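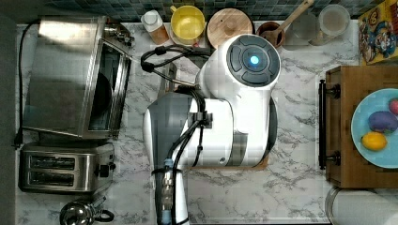
Why does the kitchen counter fill up again so soon after it has been cleared?

Most of what lives on a counter was set down there once, for a good reason, and has never been asked to leave. The toaster came out for a houseguest, the vitamins came out in a bad winter, and the mail came in with somebody who had both arms full. By the time I get around to wiping underneath any of it, each thing has been there so long that moving it feels like moving a wall.

I have been writing about kitchens for 13 years, and I still get more letters about counters than about ovens, sinks and refrigerators put together. People apologize in these letters. They tell me they have a perfectly good kitchen and can't find anywhere in it to roll out a pie crust. I write back that I know, because I spent most of last September making dinner on a cutting board balanced over the sink, with a whole counter right beside me that was entirely given over to things that plug in.

So I went to see Idun Brekke. She has spent most of her working life putting other people's kitchens in order, first for a small remodeling firm called Viklund and then on her own, and she has strong feelings about toasters. We met at her house on the hill above Skistside, where the road gets so narrow that you have to fold in your mirrors, and she had coffee going before I had my coat off.

"Everybody wants to begin with the cupboards," she told me. "They pull everything out onto the floor, and by suppertime they're sitting in the middle of it, crying. Start with the counter. You can finish a counter in an afternoon."

Her way of doing it is gentle, which surprised me a little, having read so many books that wanted me to be fierce. She divides the counter into a back row and a front, and she thinks of them as two different pieces of furniture. The back row, up against the tile, is a shelf that happens not to have anything above or below it. The front is a workbench. You can keep things on a shelf, and she is glad if you do, but on a workbench you put things down only while you are working.

The back row, to her mind, ought to be pleasant to look at and handy to reach, and she doesn't mind at all if it is a bit of a jumble. A covered jar, a wooden bowl with its spoon standing in it, a clear canister or two so you can see when you are getting low, a cup and saucer left out for the morning. I have all of these at home in one form or another, and I was relieved to hear I could keep them. What she won't have is two deep. If you have to lift one jar to get at another, she says, the one in back might as well be in the cellar.

Then there are the appliances, and this is where we got to the toasters. A great many households, mine included, own both a toaster oven and an ordinary two-slot toaster, and keep the pair of them out, and will defend the arrangement with real heat. The oven is for melting cheese and warming up a slice of pizza, and the toaster is for toast, because toast out of the oven isn't the same. I said all this to Idun with some feeling. She let me get to the end of it — she is a very patient woman — and then she asked me which one I had used that morning.

I had used the kettle.

She doesn't make people give one up, though. Her rule is that the things with cords should live together at one end, close to their outlet, so that the rest of the counter comes to you in one long piece. It sounds too simple to be worth driving up a hill for, but go and look at your own kitchen. Mine had the toaster at one end, the mixer at the other and the kettle stranded in between, and what I had left over was a string of little clearings, none of them big enough for a dinner plate. I measured the counter when I got home: 82 inches, wall to stove. That's plenty for bread dough, and I'd been chopping onions over the drain!

Cords deserve a paragraph to themselves. Idun runs hers along the back where she can, or down the side, and gathers up the slack so it doesn't drift forward among the crumbs. She unplugs the toaster before she cleans around it and lets it cool all the way down first, and she empties the crumb tray over the sink. When it's in use she pulls it well out from the wall and away from anything that could scorch. I used to be careless about that last one, with a dish towel hanging just above, and I have mended my ways.

We talked for a long while about the surface itself. Pale counters with gray veining have been in fashion for so long now that I meet them in nearly every house I visit, sometimes as real marble and sometimes as one of the lookalikes, and it is worth finding out which you have before you go at it with anything. Real marble doesn't care for vinegar or lemon juice, and a dull ring left by a cut lime will not wash out. A drop of dish soap in warm water, a soft cloth and a dry towel afterward will do for either kind. Idun's own counter is a slab of old maple from the Pollitz schoolhouse, which she oils whenever she remembers to, and it has a burn on it the exact shape of a pie tin.

The backsplash she treats more briskly. Small mosaic tile has a great deal of grout to it, and grout holds on to cooking grease, so she goes over hers with a soft brush and soapy water when the weather turns, and wipes behind the stove more often than that. Dark tile, she warned me, hides the grease and shows the water spots. I said that seemed unfair. She said it was tile.

I asked her what she'd buy for a cluttered kitchen if money were no object, expecting to hear about drawers with special fittings. I confess I had come armed with the Urngate catalog, in which I'd turned down the corner on a bread cabinet priced at $278. She looked it over kindly and handed it back. She would buy a tray, she said, a plain one with a lip. Set the oil and the salt and any other small bottles on it, and when you want to clean, you lift the tray. She has had hers for so many years that the pattern has worn off the middle.

The afternoon I did my own counter, it rained, and I took 3 breaks, one of them very long. The mixer went down to the bottom cupboard, where I have visited it once. The toaster and the toaster oven are both still out, shoulder to shoulder by the outlet, and the kettle has joined them. I kept the spoons where they were. The mail now goes in a basket in the hall, or it does when I'm the one bringing it in, and I am working on the other members of the household.

I made a pie that weekend, apple, with the crust rolled out right there in the open and flour clear to the edge. There was still a good arm's length of counter left over when I'd finished, and I set the rack down on it to wait for the oven.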